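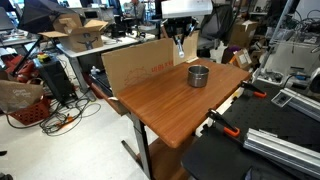
Home Data Places Changelog Contact

# Tenel District Points of Interest

A small, friendly dataset of places worth stopping at in the Tenel district: lookouts, swimming holes, old rail sidings, picnic grounds, short walks and a few very good bakeries. It started as a list for visiting family and has grown to 133 places, which still delights me every time I open the file!

## What's in the file

Everything lives in `places.csv`, one row per place. The columns are:

- `name` — the name locals use, with the signposted one in `alt_name`
- `town` — nearest of Zorkholm, Jirano or Katsaros
- `kind` — lookout, water, walk, heritage, food or camping
- `road` — sealed, gravel or dry weather only
- `fee` — yes, no or unknown
- `notes` — free text, sometimes rather long (sorry, I love this place)

Coordinates are in `coords.csv`, joined on `place_id`. Most were taken at the car park or the gate, so for walks they mark the start of the track and not the waterfall at the end of it.

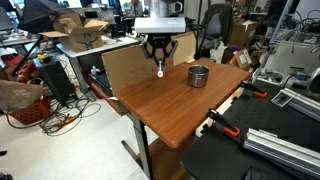
Stainless steel cup on a wooden-topped table.

## The towns

Zorkholm is the district centre and has the fuel, the supermarket and the museum. Jirano sits on the river and is the one to pick if you're travelling with kids. Katsaros is tiny, up in the hills, and the autumn colour along its main street is gorgeous. If you only have one day, do the river road from Jirano to Katsaros and take the gravel loop back.

The loop has seven creek crossings. All are marked `dry weather only`, even though the last two have culverts now, as I haven't driven them after proper rain.

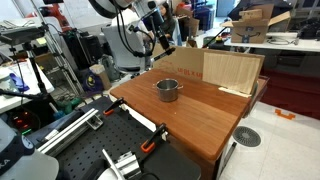
Opening hours are the weakest part of the data. Small places change them with the season, and the bakery in Katsaros seems to go by mood, so please ring ahead. Five campgrounds were rechecked in February and their fees are current. The rest of the `fee` column is older.

## Known gaps

- Nothing north of the Zorkholm reservoir yet
- Wheelchair access is recorded for walks but not for food
- Heritage entries have more than 400 words of notes in a couple of cases, which breaks some map popups

## Using it

Free to copy, print, map and share. Corrections are very welcome, especially from people who live out past Jirano — open an issue with the `place_id` and what's changed.

Last updated 19 Mar 2021

Contact | © Tenel District Points of Interest | Back to top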